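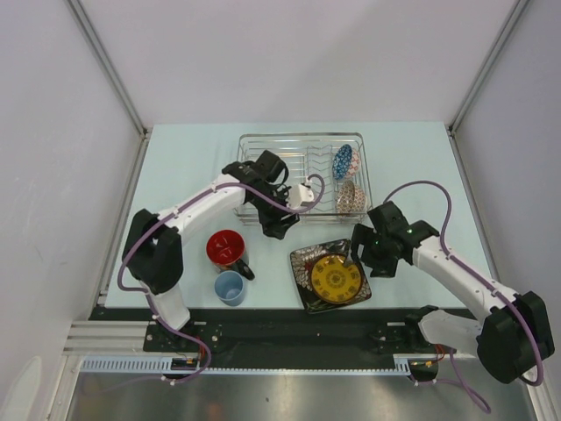 Vorgang: Zweiarmzelle Geschirreinsortierung, wiederholte Greifabbrüche bei runden Tellern
Standort: Jalteo, Betriebsstätte Dornetora, Geschirrausgabe und Rücknahme
Meldende Stelle: Schichtleitung Rücknahme
Bearbeitende Stelle: Technischer Kundendienst Wovier
Beteiligt: Betriebsrat Jalteo, Arbeitssicherheit Jalteo
Priorität: mittel
Eröffnet: Donnerstag, 7. Mai
Status: in Beobachtung

Meldung der Schichtleitung

Die Zelle bricht das Aufnehmen runder Teller ab, wenn diese auf einem eckigen Servierteller abgelegt sind. Die Meldung auf dem Bedienfeld lautet »Greifkraft nicht bestätigt«. Bei Schalen und Bechern tritt die Störung nach bisheriger Beobachtung nicht auf. Nach jedem Abbruch fordert die Zelle eine Quittierung am Bedienfeld, der betroffene Arm verbleibt bis dahin in seiner Position.

In der Frühschicht wurden bei 400 Teilen 22 Abbrüche quittiert. Die Quittierung ist keiner Person fest zugeordnet. Sie wird derzeit von den Beschäftigten am Vorsortiertisch übernommen, die hierfür ihren Arbeitsplatz verlassen müssen. Der Vorsortiertisch ist währenddessen unbesetzt, und die Annahme staut sich bis in den Flur. Es wird um Behebung sowie um eine Auskunft gebeten, ob bis dahin wieder von Hand einsortiert werden darf.

Erste Rückmeldung Wovier

Die Meldung wurde aufgenommen. Bitte teilen Sie uns den Softwarestand der Zelle, die Einstellung der Greifkraft sowie die Ablageart der betroffenen Teller mit. Bis zur Klärung bitten wir, die Greifkraft nicht selbständig zu erhöhen. Glasierte Ware kann am Rand ausbrechen.

Das Einsortieren von Hand ist bei abgeschalteter Zelle zulässig. Ein gleichzeitiger Betrieb von Hand und Zelle am selben Korb ist nicht freigegeben.

Ergänzung der Schichtleitung

Die Greifkraft entspricht der Werkseinstellung. Abgelegt wird nach der Arbeitsanweisung Pakzad, Abschnitt Mischware: eckiger Servierteller unten, runder Teller darauf, Becher seitlich daneben, Korb hinten. Schalen werden zuerst eingestellt, Teller danach. Die Reihenfolge wurde im September eingeführt und seither nicht geändert.

Der Stapel entsteht bereits bei der Rücknahme. Die Kundschaft gibt das Geschirr so zurück, und am Vorsortiertisch wird es bisher nicht getrennt, da die Anweisung dies nicht vorsieht. 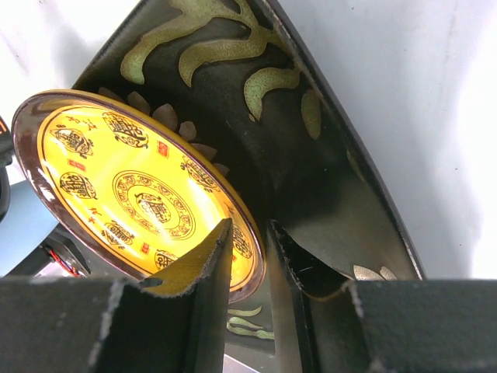
Die betroffenen Teller gehören sämtlich zur dekorierten Serie mit gelber Glasur und dunklem Rand. Bei schlichter Ware aus dem Kantinenbestand liegt kein vergleichbarer Fall vor. Ob das Dekor, der Glanz oder die Form des Randes ursächlich ist, kann von hier aus nicht beurteilt werden.

Prüfung durch Wovier, Fernzugriff

Ausgewertet wurden die Protokolle beider Arme. Es ergeben sich zwei voneinander unabhängige Befunde.

Befund 1: Die Lageerkennung bestimmt die Tellermitte auf glänzender Glasur nicht zuverlässig. Starke Reflexe verschieben die ermittelte Randlinie. Der Greifer setzt dann zu weit innen an, und die Finger finden keinen Rand, den sie umschließen könnten.

Befund 2: Die Wartezeit bis zur Quittierung ist im Mittel länger als der eigentliche Greifvorgang. Der Durchsatzverlust entsteht daher überwiegend durch die Wartezeit. Die Zelle ist auf 300 Teile je Stunde ausgelegt; dieser Wert setzt eine ständig erreichbare Bedienperson voraus. Der entsprechende Hinweis steht im Anhang der Betriebsanleitung.

Stellungnahme Arbeitssicherheit

Der Hinweis auf eine ständig erreichbare Bedienperson war am Standort nicht bekannt. Die Gefährdungsbeurteilung geht von einer gelegentlichen Aufsicht aus. Sie ist zu überarbeiten. Insbesondere ist festzulegen, wer quittiert, auf welchem Weg das Bedienfeld erreicht wird und ob der Laufweg zwischen Annahme und Zelle bei nassem Boden freigegeben bleibt.

Ein Hineingreifen in die Zelle zum Zurechtrücken eines Tellers ist vor dem Stillsetzen beider Arme untersagt. Dies gilt auch dann, wenn nur ein Arm auf Quittierung wartet. Der andere Arm kann seine Bewegung fortsetzen.

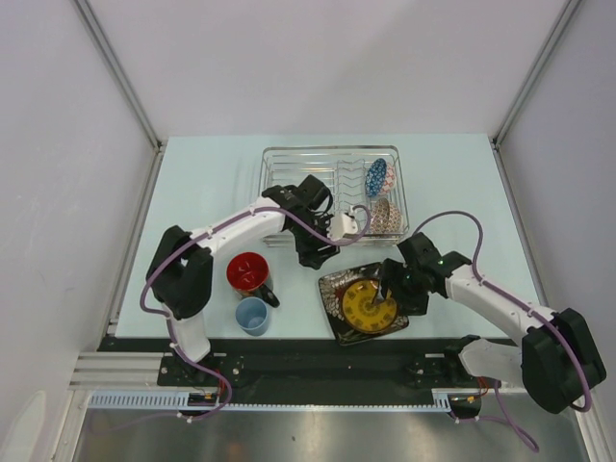
Aus den Rückmeldungen der Schichten ist zu entnehmen, dass einzelne Beschäftigte den oberen Teller vor dem Start der Zelle leicht versetzen, um den Rand freizulegen. Dagegen bestehen keine Bedenken, sofern die Zelle zu diesem Zeitpunkt nicht freigeschaltet ist. Die Maßnahme ist jedoch nirgends beschrieben und wird in den Schichten unterschiedlich gehandhabt.

Stellungnahme Betriebsrat

Bei Einführung der Zelle wurde zugesagt, dass die Beschäftigten der Rücknahme von wiederkehrendem Heben und Drehen entlastet werden. Für das Einstellen in die Körbe trifft dies zu, und die Entlastung wird von den Schichten ausdrücklich anerkannt. Hinzugekommen ist eine Überwachungstätigkeit, die in keiner Stellenbeschreibung enthalten ist und für die lediglich eine Unterweisung von 60 Minuten vorgesehen war.

Der Betriebsrat bittet um Klärung folgender Punkte:

Die Überwachung der Zelle ist als eigene Tätigkeit mit eigener Zeit in den Schichtplan aufzunehmen.

Die Störungsprotokolle enthalten den Zeitpunkt jeder Quittierung. Eine Auswertung nach Personen oder Schichten zum Zweck der Leistungsbeurteilung wird abgelehnt. Die Nutzung für die Fehlersuche im Rahmen dieses Vorgangs ist unstrittig.

Die Erfahrung der Beschäftigten mit empfindlicher Ware soll in die Arbeitsanweisung einfließen. Welche Stücke sich verkanten und welche am Rand gefasst werden müssen, ist am Vorsortiertisch seit Jahren bekannt und wurde bei der Einrichtung nicht abgefragt.

Maßnahmen Wovier

Für die gelbe Serie wurde ein eigenes Warenprofil angelegt. Es verwendet einen flacheren Anfahrwinkel und sucht den dunklen Rand anstelle der Tellermitte. Die Greifkraft bleibt unverändert.
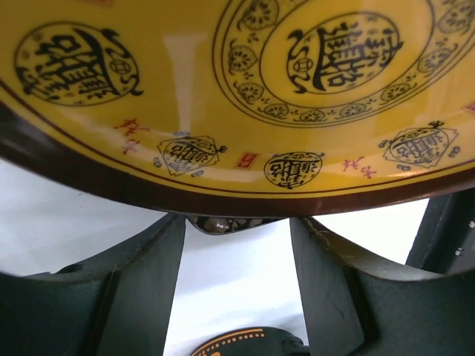 Das Profil muss am Bedienfeld vor dem Start ausgewählt werden. Eine automatische Umschaltung zwischen den Serien ist im vorliegenden Softwarestand nicht verfügbar. Bei gemischten Körben ist das Profil der gelben Serie zu wählen; Schalen und Becher werden damit ebenfalls bearbeitet, jedoch mit verringerter Geschwindigkeit.

Die Fingerauflagen beider Greifer sind bei der nächsten Wartung auf Abnutzung zu prüfen. Ersatzauflagen werden dem Standort zugesandt.

Maßnahmen Jalteo

Die Schichtleitung benennt je Schicht eine Person für die Aufsicht an der Zelle. Die Zuordnung wechselt zur Pausenzeit. Die benannte Person ist in dieser Zeit vom Vorsortiertisch freigestellt.

Die Arbeitsanweisung Pakzad wird um das Versetzen des oberen Tellers vor dem Freischalten ergänzt. Der Entwurf wird am Vorsortiertisch ausgehängt und kann dort handschriftlich kommentiert werden.

Die Protokolle werden vor Weitergabe an Wovier um die Bedienerkennung bereinigt. Die Löschfrist ist zwischen Betriebsrat und Standortleitung noch nicht abgestimmt.

Rückmeldung der Schichtleitung nach Umstellung

Mit dem neuen Profil sind die Abbrüche bei der gelben Serie deutlich zurückgegangen, treten aber vereinzelt weiterhin auf, vorwiegend bei schräg aufliegenden Tellern. Die feste Aufsicht hat sich im Ablauf bewährt. In der Spätschicht ist sie wegen der geringeren Besetzung nicht durchgängig möglich; dort wird die Zelle bei Abwesenheit der benannten Person stillgesetzt und von Hand einsortiert.

Offen: Gefährdungsbeurteilung, Löschfrist der Protokolle, Besetzung Spätschicht. Der Vorgang bleibt bis zur Prüfung der Fingerauflagen geöffnet.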